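Search this collection Go

# Ornell Tabletop Objects: data card

## Summary

The Ornell Tabletop Objects collection records small household items and toys placed in, beside and out of bowls on a wooden table. It is maintained by the Gravora documentation office and is intended for work on naming objects, describing where they are, and telling one arrangement from another. The present release contains 2,000 pictures in 64 groups. Each group keeps to one set of objects.

## Contents

Objects were chosen from ordinary shop stock and from the Aguiar toy cupboard. They fall under three headings in the index:

- Containers: bowls, trays and shallow dishes
- Blocks and bars: plain solids in a single colour
- Soft items: plush fruit, plush vegetables and felt pieces

Soft items are listed by the fruit or vegetable they represent, followed by the word "plush". A plush strawberry is therefore entered under S and is not to be filed with food. Colour is recorded in everyday words. Where two annotators chose different words for the same shade (green and mint green, for instance), both are kept, separated by a semicolon.

## Placement terms

"In" is used when an object rests within the rim of a container, even if it leans against the inner wall. "Beside" is used when both objects stand on the same surface. "On" is reserved for the table and for flat trays. The posture of a soft item is given as upright, tipped or flat — a separate field from its position.

Left and right are always given from the viewer's side.

## Files

Each group has its own folder, with the pictures, a plain text list of objects and a table of placement terms. Folder names follow the index heading of the container. Corrections made after 10 January are entered in the change list and do not alter the folder names.

## Sample entry

Container: bowl, wooden, light tan. Contents: one block, long, mint green, resting diagonally. Beside the container, left: strawberry plush, red with green leaves, tipped. Surface: wooden table, medium brown, striped grain.

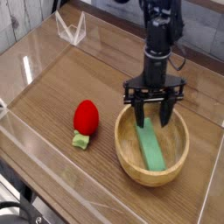
Tamás Katona wrote to ask whether a long block should still be entered as "in" when one end rises above the rim of a shallow dish. He would prefer a second term, "across", for bars that rest on the rim at both ends, and noted that he had found five entries in the tray groups where neither word seemed right to him.

The office has accepted "across" for the next release. The five entries remain as they are until then.

## Known limits

Shadows are not annotated. Two groups lack a surface entry. Reflections on polished tables may affect colour matching.

## Contact

Enquiries should be addressed to Everaldo Queiroz, Gravora documentation office, quoting the group folder name.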